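Section 4: Lining the walls and laying the floor

You've got the posts up and everything is square, so now comes the fun part! Bare panels do the job, but a good print on three sides and a nice stone-look floor make a small bay a much happier place to spend a Tuesday. Take your time with this section. Most people need a full afternoon the first time through.

What you'll need
Erkico wall film, terrazzo print, three pieces
Skurnonis marble-look floor sheet, gray and white veined
Felt-edged squeegee
Sharp knife and a metal ruler
Spray bottle with water and a drop of dish soap
Soft cloth, pencil, masking tape

Before you start
Unroll the film and let it lie flat overnight, print side up. The back wall piece is 1,180 mm wide and the side pieces are 900 mm, so check them against your panels before you peel anything. There is a little extra on every edge for trimming.

4.1 Back wall

1. Wipe the panel down and let it dry.
2. Mark the centre of the panel in pencil, top and bottom.
3. Tape the film in place, step back, and have a look. The chips run every which way, so there's no right way up - pick whichever end you like best.
4. Mist the panel lightly. Peel back a hand's width of the backing and press the top edge down.
5. Work downward with the squeegee, from the middle out to the sides, pulling the backing away as you go.
6. Trim along both corner posts with the ruler and knife.

Caution: Always cut away from your other hand, and change the blade as soon as it starts to drag. A dull blade tears the film.

4.2 Side walls

7. Repeat steps 1 to 5 for the left wall, starting at the rear corner and working toward the open front.
8. Do the right wall the same way.
9. Tuck the rear edges in behind the aluminum posts. Don't film over the posts themselves, or you'll be picking bits out of the slots later.

Note: Don't fuss over matching the print at the corners. The black, mustard, pink and gray chips are scattered so freely that a join simply melts away. It's a very forgiving pattern, and we love it for that!

4.3 Floor

10. Sweep the base, then sweep it again. One crumb under the sheet will show up as a bump forever.
11. Lay the sheet so the veining runs on a diagonal. It looks much livelier than veins running straight to the back.
12. Push the sheet snug against the back wall first, then the sides.
13. Smooth out from the centre with the cloth and trim the front edge last.

Small bubbles in the wall film usually settle within 4 days. If one is still there after that, prick it with a pin and press it flat with your thumb. For cleaning, a damp cloth is plenty - keep scouring pads well away from the print.
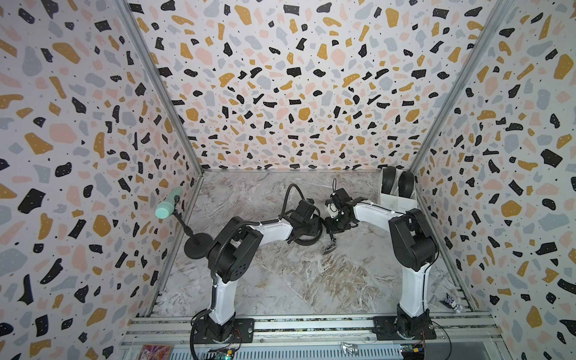
Keep your offcuts in the tube the film came in. They're great for patching a nick, and a patch cut around the outline of a chip is very hard to spot.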